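Slide 1. Title slide, leave it up while people find seats

Good evening, everybody, and thank you for coming out on a January night when I'm sure the settee was calling. I can see a few people have ridden here, so well done you, and please do bring the bikes inside if there's room behind the back row.

I'm going to talk about the Sivier, a lightweight tourer built in Skerninwood by a firm of four men and a boy, and about the one I've been putting back together, on and off, for longer than my wife would like. (Pause here, she may be in.)

Slide 2. The works

The Sivier workshop was behind the chapel in Skerninwood, in what had been a cooper's yard. They began with repairs, then wheels, then whole frames. The order book survives, bless it, and it lists 432 machines. Most went to club riders within a day's pedal of the front door. Mine is frame 421, so it comes very near the end, and it was ordered by a district nurse who wanted a lower bottom gear and got it after what looks like a fair bit of letter writing.

Read out the bit from her second letter if time allows. It's in the blue folder.

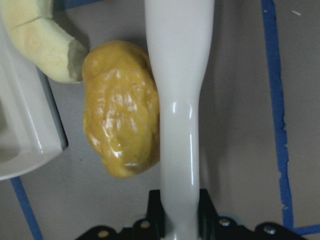 Keir Tennant
Machine registrar and Tuesday workshop helper
28 January 2020

Slide 3. How to tell a Sivier

People ask me this more than anything else. Look at the seat lugs first. They're filed to a long, thin point, a good bit longer than you'd find on a Cairns of the same age, and the Cairns is the one they get muddled with. Then turn the bike over (gently!) and look for the number under the bottom bracket, stamped by hand and hardly ever in a straight line. If the number's neat, be a little suspicious. Pass the spare lug round at this point, and ask for it back this time.

Slide 4. The state of it

When I bought mine it had been painted over three times, the last coat being what I can only call bathroom green. The fork was sound, the headset was not, and the rear wheel had been swapped for something off a much heavier bicycle. The seat post took me eleven evenings, a great deal of penetrating oil and one phone call to my brother, who told me to stop hitting it.

Slide 5. The Nalach gear

Slow down here, it's fiddly. The Nalach was a three-speed changer worked by a little rod on the seat stay, and you had to back-pedal half a turn to get it to move across. Once you have the knack it's lovely. Until then you stop on every hill. I've ridden 1,062 miles on mine since it went back together and I still miss second now and again, usually with someone watching.

Slide 6. Riding it

It's a comfortable old thing, steady downhill and happy on a rough lane. We'll be taking it over the moor road in April, and anybody who fancies coming along at a gentle pace would be very welcome. There's a sheet by the tea urn. Questions next, then raffle.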